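Hornus wins order for colored block sets

The small toy workshop Hornus in Clenisville will supply 238 sets of colored blocks to kindergartens and day care centers in the Griltach district. The order was signed in April and it is the largest one the workshop has received since it opened.

The blocks are simple shapes in strong colors, such as cylinders, stars and triangular pieces. Each set will contain 24 blocks and a flat wooden board. The children can use the board as a place for sorting and building, and when the day is over the blocks go back to a cotton bag. According to the district, the teachers had asked for a set which can be used on the floor as well as on a table, and which does not need any printed instructions.

The district tested two different products during the winter. In the first one the pieces were bigger and had letters on them, but the younger children mostly put them in rows and lost interest after a few minutes. The Hornus blocks stayed in use for longer. The teachers reported that children of three and four years liked to look for the same shape in another color, and after that they started to invent their own rules – for example, that a star can never stand beside another star. 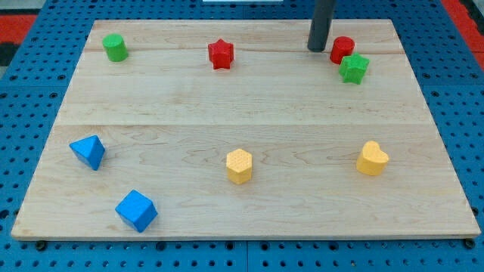 Blocks in red, green and blue on a maple board.

The boards come from the sawmill Tuominen, which is located a short drive outside of the town. The sawmill has delivered wood to Hornus before, but only in small amounts. For the new order it has set aside material from last year, so that the boards will have enough time to dry before they are cut to the final size. The grain is different on every board, and the workshop says that it does not want to hide this under paint.

The total price of the order was not made public. The district only said that a grant of $3,333 from a local savings fund will cover the transport and the replacement pieces. Lost blocks are a known problem in day care centers, and the teachers will be able to ask for single pieces by shape and color for two years without a cost.

Hornus has hired one more person for the packing work and will keep the workshop open in the evenings until 8 p.m. while the order is being prepared. The shop at the front of the building stays open as usual, but repairs of older toys will take around 2 weeks longer than normal.

The first sets will go to the day care centers in Clenisville itself, and the smaller places in the north of the district will receive theirs after the summer break. Families who would like to see the blocks can visit the shop, where one set is on display beside the entrance. Sale to private customers is also planned, but the workshop has not yet decided on a price.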